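Mosoti Leak Sensor and Shutoff Kit

Made by Vistora
Page last updated May 24, 2018

The Mosoti is a water leak sensor and a motorized valve closer that work together, and it's one of the few smart home gadgets I'd put in every house I know if they let me. You set the little sensors under sinks and behind the washer, you clamp the closer over the shutoff valve you already have, and if a sensor gets wet the closer turns your water off. It will also ping your phone, naturally, but the water goes off whether you see the message or not!

We've carried leak sensors in the store for years, and most of them stop at the alarm. That's fine if you're home. It's not much help if you're at work, or on a plane, or asleep with the phone in the kitchen. The Mosoti closer sits right on a normal quarter-turn ball valve (the kind with a lever handle) and moves the lever for you. There's no pipe to cut and no plumber to book. Marilou Baluyot had hers on in the time it took the coffee to brew, and she had to go back upstairs for a screwdriver.

What's in the box

One valve closer with power adapter
Four leak sensors, batteries already in
One hub with a short network cable
Two pipe clamps, small and large
One six-foot sensing cable that plugs into any of the four sensors
Printed setup guide (a good one, with big drawings)

The sensing cable is a lovely extra. A plain sensor only knows about water that reaches its feet, but the cable is sensitive along its whole length, so you can run it around the back of a water heater or along a basement wall. Extra cables are sold separately and you can join up to three in a row.

How the sensors work

Each sensor is a flat puck with metal contacts on the bottom and another pair on top. The bottom ones catch water spreading across a floor, and the top ones catch a drip from overhead. When water bridges either pair, the puck sounds its own buzzer and tells the hub. The hub then tells the closer, and the lever turns. In our store demo, with the sensor sitting in a baking tray, the whole business takes 13 seconds from first contact to fully closed. Most of that is the motor, which moves slowly on purpose so it doesn't slam the valve.

The pucks also report temperature. You can set a low limit in the app and get a warning before a pipe in a cold crawl space has a chance to freeze. I set mine in December and forgot about it until the back door got left open one night -- my phone told me before my feet did.

Range is excellent. Vistora uses its own low-power radio between the hub and the sensors, so the pucks don't need to reach your Wi-Fi at all. The rated distance is 200 feet indoors. Thick concrete will eat into that, and so will a metal cabinet, so test each spot with the button on the puck before you walk away from it. If the light blinks green you're good. If it blinks amber, try moving the hub a few feet before you give up on the location.

Where to put them

Under the kitchen sink is the obvious one, toward the back where the supply lines come up. After that I'd do the water heater, then the washing machine. For the washer, slide the puck in from the side so it sits flat on the floor near the hoses, and check it every now and then, as things do end up back there on laundry day. 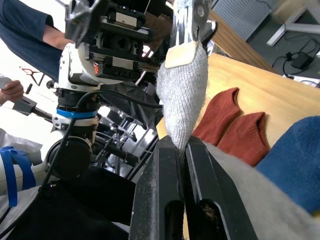

The fourth puck is up to you. Behind a toilet is a good choice, and so is the drip pan under an upstairs air conditioner. If you have a fridge with an ice maker, that thin little water line is well worth watching too.

App and smart home support

The free Mosoti app runs on Android and iPhone. Setup is by QR code on each puck, and you can name them whatever you like. Name them for the room and not the appliance, because the name is what pops up in the alert, and "Upstairs bath" is easier to act on at two in the morning than "Sensor 3."

From the app you can:

Open or close the valve by hand
See battery level and temperature for each sensor
Share alerts with up to five other people
Set an Away mode that closes the water when you leave
Mute one sensor while you mop

Voice control works for closing the valve and checking its status. Opening it by voice is turned off, and Vistora says it plans to leave it that way. I think they got that right. You really do want to look under the sink first.

One point to raise on Android: the alert sound uses the normal notification volume by default, so a silenced phone stays silent. Go into the app settings, pick Critical Alerts and allow it to override Do Not Disturb. On the iPhone version you'll find a louder tone under Sounds, but it won't break through a muted phone yet.

If your internet goes down, the sensors, the hub and the closer keep talking to each other. You lose the phone alerts until you're back online and that's all. In a power cut the hub runs on its backup cells, but the closer needs wall power unless you add the battery pack listed below.

Will it fit my valve?

Probably! The closer fits lever-handle ball valves on pipes from half an inch to an inch and a quarter. It does not fit round-handle gate valves, which take several full turns to close. If you have one of those, a plumber can swap it for a ball valve, and it's a nice thing to have done anyway. Before you order, turn your lever by hand. If it takes two hands and a grunt, the motor will struggle as well, so work it back and forth a few times over a couple of days and see if it frees up.

You'll need four inches of clear space above the handle and an outlet within reach of the ten-foot cord. Thandeka Visser at our service desk is happy to look at a photo of your valve and tell you yes or no. She's seen some strange ones.

Specifications

Model: Mosoti 646
Sensors included: 4 (hub supports 24)
Sensor battery: coin cell, two-year rated life
Indoor range: 200 feet
Closer power: 12-volt adapter, 10-foot cord
Pipe size: 1/2 inch to 1-1/4 inch
Colors: white
Warranty: two years on the closer, one year on sensors

Price and options

The full kit is $549 with everything listed above. Single sensors can be added at any time and pair in under a minute. The Revwood battery pack plugs in between the adapter and the closer and keeps the motor ready during an outage. It's made by a different company, but Vistora lists it as a supported part and we've had no trouble with it.

If you already own the older Sekport hub, the new pucks will pair with it and report leaks just fine. The valve closer won't, so you'll want the new hub for that part. Both hubs can run in the same house on the same account while you move things over.

In stock at the store and ready to ship. Setup questions go to the service desk, and please have the code from the bottom of your hub handy when you call.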